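Gusdale Allotment Association
Minutes of the November meeting, held in the back room of the Kultia café, 7.15pm

Present: Gráinne Costello (chair), Līga Kivi (minutes), Uldis Hunt, Aušra Jankauskaitė, and members from both the top and bottom fields.
Apologies: Liis Lukoševičius.

1. Minutes of the last meeting
Agreed, with one correction. The broken tap is by plot 14, not plot 41. Signed by the chair.

2. Water
Uldis reported that the bill for the summer quarter came to £1,041. This is higher than last year. Part of it is put down to the leak on the lower track, which has been mended. The water company has been asked for a refund on the lost water and has not yet replied. The supply will be turned off at the end of the month and members should drain their own hoses before then.
Action: Uldis to chase the refund.

3. Accounts
Balance in the current account stands at £2,202. Rents are in from all but four plots. Letters have gone to those four. A member asked whether the deposit on keys could go up. It was left as it is.

4. Fence on the Eglītis side
Deer have been getting in again by the old gate. Two quotes were received for new posts and wire. The lower one is £2,000 and does not include taking away the old fence. Aušra felt we could do the clearing ourselves over two mornings. Some members thought the whole job should wait until spring, when the ground is firmer. After some discussion it was agreed to accept the lower quote, provided the work is finished before March. Aušra's plan for the clearing was agreed.
Action: Gráinne to write to the contractor. Aušra to put up a list for the clearing.

5. Manure delivery
The last load was left across the main path and blocked it for nearly a week. The farm will be asked to tip by the car park in future. Barrows must go back to the shed.

6. Surplus produce table
The table by the gate did well and took £200 in donations over the season. Members are asked to bag mixed vegetables in small amounts, as large bags were often left behind.
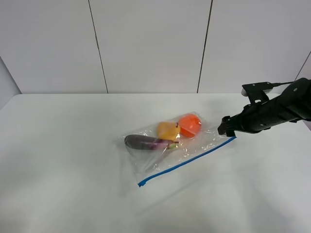

It was agreed to run the table again from June, with the money going towards seed potatoes. Liis had sent a note asking for the price list to be dropped and an honesty tin used on its own. Agreed.

7. Any other business
The Navix strimmer is back from repair and may be booked out as before. Bonfires are allowed until the end of February, after 4pm only. A member raised the state of the hedge near plot 6. Uldis will look at it.

Next meeting: January, same place, 7.15pm.
The meeting closed at 8.50pm.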